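Reading time: 3 min

The green panel has been on the bench since morning, and Efe Olaniyan would like people to stop judging it from the doorway. She runs the surface finish work at Duswood, which makes decorative panels for counters and wall linings, and the pattern she is checking this week is sold under the name Anozie.

"You can't grade a gloss surface from one spot," she says. "You grade it from where the customer will stand, then from where the customer's kid will sit, and then under a lamp."

The bench is built from slotted aluminum extrusion. Olaniyan prefers it to a solid top for long pieces. The slots take bolts anywhere along their length, so a stop or a plate can be moved without drilling. The drawback is visual. Bare metal is bright, and a polished sheet laid over it picks up a good deal of light from every direction.

"Glare is information," she says. "If the highlight has a clean edge, the surface is flat there. If the edge wobbles, I go over that part again with a straightedge."

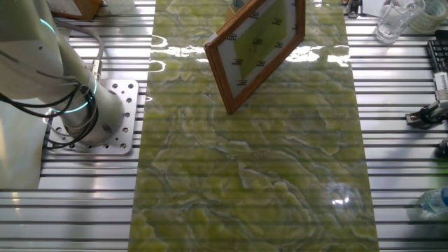

Welen, on the fitting side, disagrees in part and has told her so: a clean highlight at the bench means little once the panel is glued to a wall that is out of true, and the straightedge should come out a second time on site. Olaniyan accepts the point. She has added a line for it on the inspection sheet, under adhesive type.

Her own sheet has 27 entries. Most concern edges and corners. Only four deal with pattern, and those are the ones that cause arguments. A veined green can run yellow at one end and gray at the other, and a buyer who approved a small sample may not recognize the full length.

"A sample shows you the color," she says. "It doesn't show you the movement. With Anozie the movement is most of what you're paying for."

She now asks buyers to view a full panel before they sign. Duswood began doing this in September, and she says the returns that still come in are for chipped corners. 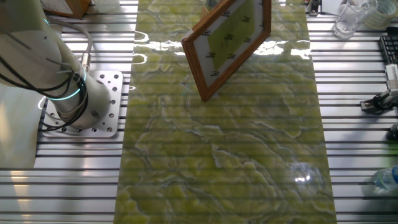 Green marble pattern, full length on the slotted bench.

Handling is her other subject. Long panels are carried on edge by two people and lowered onto the bench along one side first. They are never slid across the extrusion. Any grit in the slots will mark the underside, and on a thin panel a mark underneath can become a crack later. The bench is vacuumed before each piece and wiped with a dry cloth.

For the face she uses plain water and a microfiber cloth, then a second cloth to dry. She tried a spray polish called Vadis and gave it up. It left a film that showed only at low angles, and low angles are where she does most of her looking.
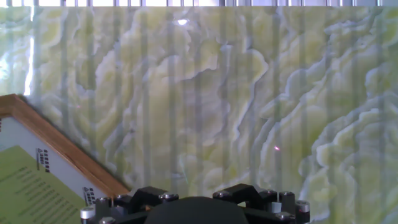
"I start close," she says. "I pick one band and follow it with my eye until it closes or runs off the side. If I lose it, I want to know whether the pattern did that or the finish did."

The method is slow. She allows herself 300 seconds per pass and sets a timer, having found that after that she begins to see faults that are not there. Between passes she looks at something matte, usually the wall.

Asked whether she would have the pattern at home, she considers the lighting before the color. Her kitchen has one window and it faces a brick wall. "It would look flat in there," she says. "I'd put it in the hall, opposite the door."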